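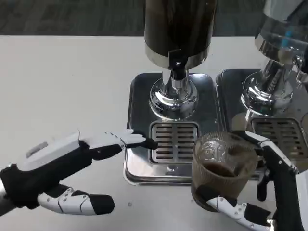 ## 1. Background

The brief for our module was to look at how one small part of a catering service is laid out and to suggest changes that cost little. Our group chose the self-service drinks table at Wencombe, the hall of residence where two of us live. The dining room seats 100 and breakfast is the busiest meal. Most complaints in the residents' feedback book were about drinks: queues at the table, sticky patches and dispensers that ran out early.

Two drinks are served from the table, iced coffee and water. Each has its own dispenser with a drip tray underneath. Milk, sugar and cups were kept at the far end when we started.

## 2. What we wanted to find out

- Why the queue builds up when there are two dispensers
- Where the spills happen and how much reaches the tray
- Whether moving things on the table makes any difference

We left out the hot drinks machine. It belongs to the catering contractor, Bretdale, and we had no permission to move it.

## 3. Method

We observed breakfast for two weeks in May, between 7.30 and 9.00. In the first week the table was left as it was. In the second we used our own layout. One person sat at the nearest dining table with a tally sheet and another wiped down and noted where the marks were. We didn't speak to anyone who was pouring a drink, as we thought this would slow them down.

Spills were put into one of three groups: in the tray, on the table, or on the floor. A few drops counted the same as half a cup. We should probably have separated these, but it was too hard to judge from where we sat.

We also timed the cleaning. The grate was lifted out, the tray emptied into a jug and both parts rinsed in the servery sink.

## 4. First week

We recorded 39 spills on the table itself over the week. The main cause was the position of the cup. People held it out in front of the spout, and if they were carrying a plate in the other hand they tended to stand at an angle and miss the edge of the tray on the way back. Drips after the tap had been closed were the next most common cause.

The queue had a different cause. Cups were stacked beyond the water, so anyone wanting coffee had to walk past both dispensers, pick up a cup and come back against the line. Six people in the queue was enough to block the door to the servery.

The coffee ran out before 8.45 on two mornings. Kitchen staff told us they fill it to the same level each day whatever the numbers.

## 5. Changes made

We moved the cups to the start of the table, before the coffee. The two trays were pushed close together so there was hardly any gap for drips to fall into. Both dispensers were set back on their trays to leave more of the grate clear at the front — this was the change the kitchen staff liked best, as a cup can be rested on the grate while it fills. Milk and sugar went to a separate small table by the window.

We asked for a larger tray from Sriwong, the supplier the hall uses, but the delivery time was longer than our project.

## 6. Second week

Table spills fell to 37, which is too small a change to claim anything from. Floor spills went down from 6 to none, though one wet morning the floor by the door was damp from shoes and we could not be certain.

The queue was clearly better. It still formed just after 8.00 but it moved in one direction and did not reach the servery door.

Cleaning took slightly longer. With the trays so close it is awkward to get fingers between them, and staff slid one out before lifting the other. The metal also shows every water mark, so the trays were being dried with a cloth as well as rinsed.

## 7. Limits of the work

Two weeks is short, and the second one fell in the exam period, when breakfast numbers are lower and people arrive later. We did not count how many drinks were poured, so the spill figures cannot be given as a rate.

## 8. Recommendations

1. Keep the cups at the start of the table.
2. Keep milk and sugar on their own table.
3. Leave a finger's width between the trays and wipe the gap after service.
4. Fill the coffee according to the sign-in numbers from the day before.
5. Put a small label by each dispenser asking people to rest the cup on the grate.

The hall office has agreed to the first two for next term. The label was passed to Wesulura, the student design society, and a draft is in Appendix B with the tally sheets.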